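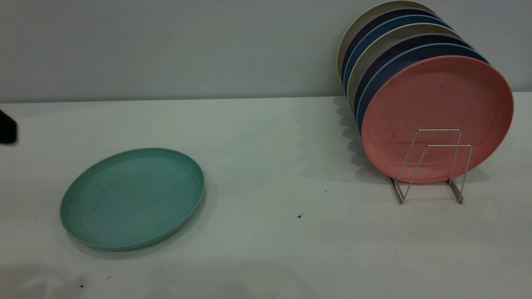
Ticket 42: gripper stalls at the plate rim before it has hold of anything
Status: solved, one loose end
Area: Mardale arm, Tanderow gripper board, Hamel motion software
The arm on the end bench at Cilico drives to the pick position perfectly well, opens, comes down, starts to close, and then stops with a "grip complete" message while the plate is still on the table. Hamel believes it and carries on to the lift, so the arm makes a lovely smooth journey over to the rack carrying nothing at all. I have it set up for a plate-racking job, one plate flat on the table at a time and the wire rack over to the right, and the failure is the same wherever I put the plate down. The green one is my usual test plate, lying flat with its raised rim all the way round, and that rim is what the fingers are meant to catch. It is a low thing to get under, so I first assumed the approach height was wrong. Please chip in if you've seen this, I'm having a great time with this build and would love to get past the first plate!

What I have
Mardale arm, second-hand, joints all checked in April and no play that I can feel. Tanderow gripper board on the firmware it came with. Hamel on the workshop laptop, motion speed limited to 200 mm/s. Fingers are our own print, screwed on with the short bolts from the parts tray (the long ones foul the carriage, ask me how I know).

To reproduce
Home the arm. Load the saved job "rim pick". Put a plate flat on the table inside the taped-out reach. Press run. It fails most of the time in the evening and a bit less in the morning, which I noted down at the time as probably meaningless. It wasn't, see below.

Log

Monday, first session
Lowered the approach height a little at a time. The lower jaw now touches the table before the fingers close, with a nasty scrape, and the fault is unchanged. Put the height back where it was.

Swapped the green plate for the pink one in case the grip setting was fussy about the plate. Same fault. Put the pink one back in the rack and went back to green.

Ran the gripper on its own from the board's test page with nothing between the fingers. It closes fully, every time, quickly and quietly. So the motor is fine and the carriage isn't binding, at least with the arm parked in the upright position.

Monday, after tea
Moved the arm to the pick pose by hand and ran the same test page. Stops part way! Moved it back to upright, closes fully. Pick pose, stops. I did this so often that the people at the laser cutter asked what the clicking was.

So it depends on the pose of the arm and has nothing to do with the plate. I was very pleased with that, and then had no idea what to do with it.

Reply from bench two
Sounds like the cable to me. When you reach out low and to the left, the loop above the gripper gets pulled towards the wrist. If it's tugging on the connector you could be getting a bad reading on the current sense line, and the board will take any spike as the fingers meeting something. Can you pause the job just before it closes and have a look?

Reply from me
Brilliant, yes. Paused it in Hamel with the fingers open.
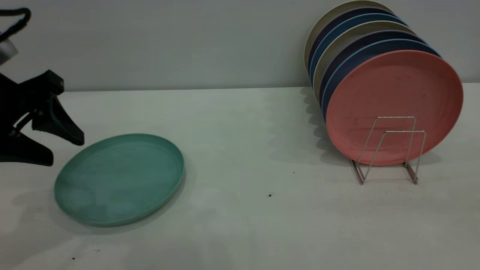 Gripper open, apparently lowering at the left rim of the green plate.

The cable goes up and over from the gripper. I wiggled it gently at the connector end while watching the current reading on the test page. At rest it sits at nearly nothing, and with the lightest push sideways it jumps past 300 mA, which is the level where the board calls the grip complete. Let go and it drops straight back. I must have done that for a good ten minutes, purely for the joy of having found a fault that does what it's told.

Reply from bench two
There you are then. Before you order a new cable, take the connector shell off and look at the crimps. The Tanderow leads we had for the conveyor had one pin that wasn't pushed home.

Reply from me
Shell off. The third pin along is sitting back from the others. Pushed it in until it clicked, shell back on, wiggled again, and the reading stays put. I've also moved the first cable tie further back up the arm so there's more slack at the wrist. If you do this yourself, run the arm slowly to both ends of its travel afterwards and watch the loop the whole way. My first attempt had so much slack that it brushed the table.

As for the evening and morning business, my best guess is the heater by the end bench, which is on from late afternoon. A bit of warmth on a half-seated pin might be enough. I haven't tested that and I'm not going to go looking for it now the pin is in.

Next session
Ran "rim pick" with the green plate. It closed on the rim, and lifted, and the plate came up with it. I may have shouted. Did it again from a different spot on the table, and again with the plate turned round, and all of them held.

Then I got greedy and raised the motion speed. At the higher speed the plate swings on the way over and taps the front wires of the rack instead of dropping between them. Back down to 200 mm/s and it goes in cleanly.

Settings that work for me
Grip complete threshold: 300 mA, as supplied
Motion speed: 200 mm/s
Pause after close, before lift: 3 seconds (probably more than it needs, I like to watch)
Approach height: unchanged from the saved job

Loose end
With the rack nearly full the last plate leans on its neighbours and the fingers have trouble letting go without nudging the stack. I've tried opening them more slowly and it helps a little. I think the release wants to happen with the wrist tipped back to match the lean of the plates, and that's a job for Hamel and a quiet afternoon. I'll open a separate ticket when I've got something to show.

Thanks so much to bench two — the spare crimps are in the tray marked Tanderow, and the job file is saved on the workshop laptop with the new speed in it. Please copy it before you change anything.

Closing as solved.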